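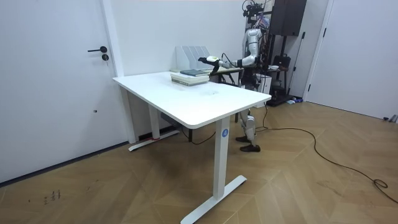

1 min read · 5 replies

White sit-stand desk, where to put the books?

gustell_home
I have now the white desk in the room with the herringbone floor. The books stand in a stack near the back edge, and the white file holders are behind, against the wall. My question: when the desk goes up and down, is it safe to leave the stack there? I paid 129 for the desk, second hand, and I would like to keep it nice.

Karnevum
Leave it. A few books and notebooks are no weight for such a desk. Mine carries much more every day.

virag661
I don't agree. The weight is fine, but the back edge is a bad place. My books slipped down behind in November -- I found them at Christmas cleaning. Move the stack 300 mm to the front.

Karnevum
Then you lose the place for writing.

gustell_home
And the cable? It hangs down a little under the top.

virag661
Fix it with a clip, but leave enough length for the highest position. Udetti sells a cable tray too, I did not try it.

Karnevum
A tray is too much for one thin cable. Tape is enough.

virag661
Tape falls off in summer!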